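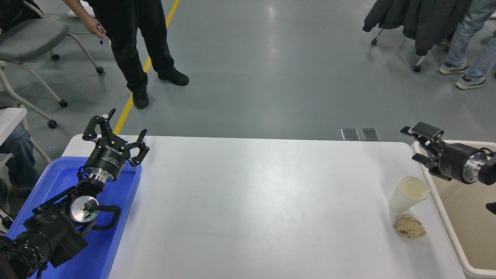
Two bins and a long white table: clearing up at Drisari

September 2018

The break area at Drisari's Amley building gets by with very little. There is a long white table with rounded corners, a blue bin at one end and a beige bin at the other. The woman who looks after it has been doing the job since the building opened and was happy to talk about rubbish for most of a morning.

Her first point was about the table. "People think the bins are the main thing. I'd say it's the top. If it's plain and white you can see what's been left on it from the door. A cup, a bit of paper, it shows up straight away." The last place she worked, at Brarkodden, had dark tables with a wood pattern, and she used to find teabags on them with her sleeve.

The blue bin is for paper and card. The beige one is for everything else. She did not choose the colours. They came with the Giraldo order, and the first delivery was three blue and no beige, so for a fortnight all the general waste went into a mop bucket. She would have liked lids, too, but has gone off the idea. "With a lid they put it on top of the lid."

I asked what gives the most trouble. "Cups," she said. "Always cups. Some are paper with a lining, some are plastic, and from a yard away you can't tell. I've stopped asking people to work it out. All cups go in the beige, whatever they look like." Before that rule came in last March she was picking them out of the blue bin every evening, and the collection firm had twice refused a load.

Brown paper is easier. Most of it is packing from the parcels, with the odd sandwich bag. Screwed up into a ball it still counts as paper, though she would rather have it flat, as the balls fill the bin with air. "You can get 100 flat sheets in the space of a few of those. I do flatten them if I've got a minute. Mostly I haven't."
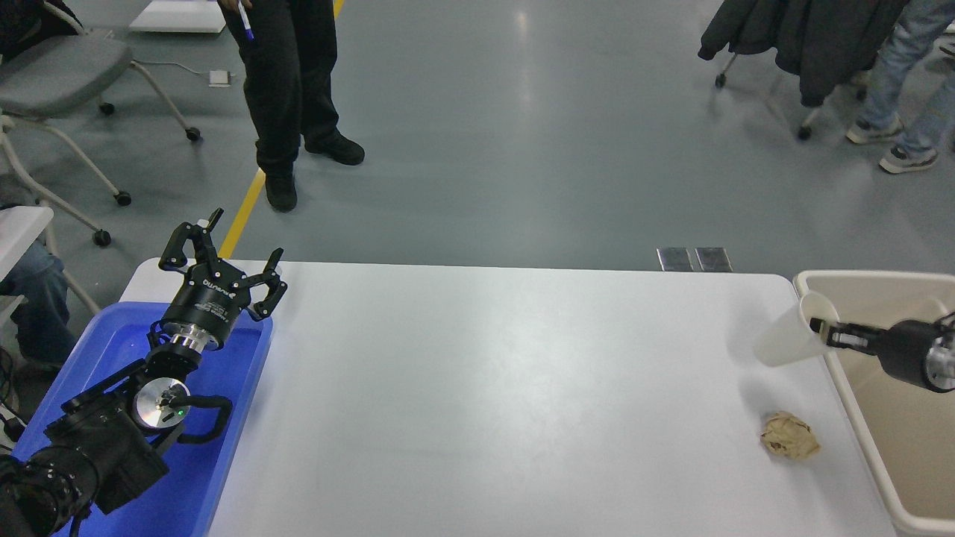

She clears the top in the same order each time. Cups come first, in case there is a drop left in one and it goes over, and the paper after that. She holds a cup by the bottom end and keeps her fingers away from the rim. Then she wipes the table from the middle outwards with a damp cloth. Spray is saved for sticky marks, as it leaves a bloom on the matt finish that shows when the lights are on.

The floor is a smooth grey-green and she has no complaints about it, apart from the shine. "It's lovely when it's done. Then one person walks across with wet shoes and it looks like it's never been touched."

The table is cleared three times a day, at mid-morning, after lunch and at 1725, when she does the bins as well. She has tried putting up a notice about which bin is which, and took it down again after someone's coffee went over it. Since then she has just told new starters herself.

Would she change anything? She thought for a while. "I'd have the blue bin nearer the post – that's where the paper comes from. And I'd have a bigger beige one in winter. They drink more tea."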